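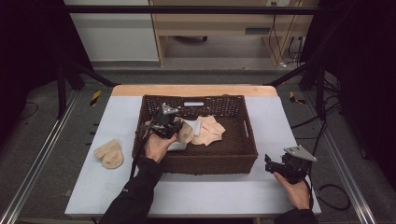 My sock drawer is the most documented sock drawer in the county, and I blame Arnout Van den Broek. Arnout talked me into sharing a bench at Drumwood (it's an old feed store, now split into workshops) and by September I'd gone from "I'll just watch" to owning half of a project called Kivi.

Kivi is going to be an arm that sorts laundry. Right now it's a pair of hand-held grippers, a lot of cable, and whoever is free to work them. You squeeze, the fingers close, you move a sock, and the whole thing gets recorded so the software has something to learn from later. I figured we'd need a weekend of that. Ha! We're at 2981 recordings and Arnout wants more mittens.

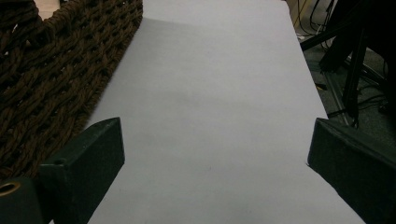
The fingers have been my job. The first set I made at home on the kitchen counter, and they were so stiff they'd shove a sock across the table before they ever got hold of it. Version four had a nice soft bite but the pivots wobbled, so in went metal rings at the joints, which I should have done at the start. A set takes me up to 11 hours if I don't mess up a hole. I mess up a hole a lot.

Knit stuff is easy, by the way. Thin nylon is the worst! It slides, it clings, it bunches up in a corner of the basket and you chase it like the last pea on a plate. 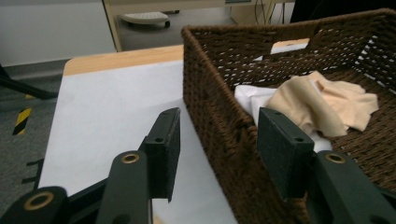

3 min read

Anyway, baskets. We started with a plastic bin and I hated it, so I brought in a woven one from my own hallway, and it's been so much better practice. Tall sides mean you have to come in from above and think about your wrist. Arnout says the arm will have the same trouble I do, only without the swearing.

So far we've spent 900 dollars, most of it on cable and aluminum rail. The motors for the real arm are on order from a little shop called Grungate, and until they ship I'm back at the table most evenings, moving socks in and out and working on finger version six.

Firkedell Magazine | Contact the editors | © Firkedell | Back to top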